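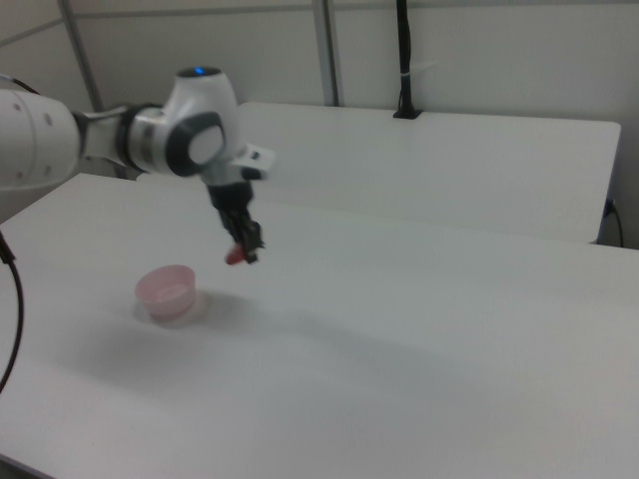
Page last changed: November, 16:40, by pgoh (typo in the grip section, added Hafiz's note on the stop)

Arm 2, Fernever cell. Drop fault and late protective stop.

Writing this up before I forget the order of things. Mwanahawa was on the pendant, I was at the laptop, Syahrul came in for the second half.

Task was the usual one, red piece into the pink bowl, from the Wibisono script with no changes since last week. We wanted 100 cycles clean so we could sign off the new wrist cable routing. We got to cycle 68. On 68 the arm picked, lifted, started across, and the gripper opened on its own before it reached the bowl. The piece landed on the table and bounced off the front edge. The arm kept going, did the whole place move with nothing in it, went back to the pick spot and closed on air. Then it did the same again. It should have stopped at the first empty close and it did not.

Mwanahawa hit the stop at that point. It took longer than I liked. She pressed it, the arm carried on through the rest of the approach and then halted. No contact with anyone, nobody's hands were inside the tape. She wrote it down as "late" and I agree with the word.

What the log says

Gripper open command: none sent by us between pick and place on cycle 68. Gripper state goes closed, then unknown, then open. The unknown lasts 40 ms. Same pattern on cycle 31 if you go back and look, but there it recovered and the piece stayed in, so we never saw it.

Grip check: the script reads the width after closing and compares it to a minimum. The minimum was set to zero. Syahrul found it. Someone (me, probably, when we had the thicker pads on) zeroed it to get past a false alarm and it was never put back. So the empty close passed as good.

Stop: the log has the stop input arriving 138 ms before the controller reacts. Hafiz says the press came in through the Talton box, and that box filters its inputs. We had always assumed it was wired straight to the controller. It is not, at least not on this cell. He traced it with the power off and the cable goes box first, controller second. Clarkow's cell next door is wired the right way, he checked that too.

What we tried

Wiggled the gripper cable at the wrist with the arm holding still and a piece in the fingers. Nothing for a long while, then with the wrist turned nearly all the way over it went to unknown and opened. Did it three more times and got it twice. Turned back toward the pick pose, could not get it at all. So it looks like the connector, or the cable just behind it, gets pulled when the wrist is far around. The new routing has less slack there than the old one. I had thought the opposite.

Swapped in the spare cable with the old routing and ran the wrist over and back by hand. No dropouts. That was a short test and I would not lean on it.

Set the minimum width back to the value in Anjani's setup sheet. Ran it with no piece at the pick spot and it faulted on the first close, as it should.

State of the cell now

Locked out, tag on the switch, my name on the tag. The bad cable is in the drawer with tape on the plug end. Please leave it, I want to cut the sleeve back and look at it.

Do not run arm 2 until the stop is rewired. The cable is a nuisance — the stop is the part that matters. Hafiz has the drawing and will move it to the safety input, then time it again with Mwanahawa pressing.

Still to do

Time the stop on every cell, not just this one. Anjani wants the numbers on one sheet.
Make the script refuse to start if the minimum width is zero. Syahrul.
Decide what an "unknown" gripper state should do. At the moment it does nothing. I say hold position and fault. Mwanahawa would like it to lower first and then fault. Not settled.
Redo the 100 cycles from the start. The 67 before the drop do not count.

Found the red piece under the cabinet, one corner chipped. Using another one.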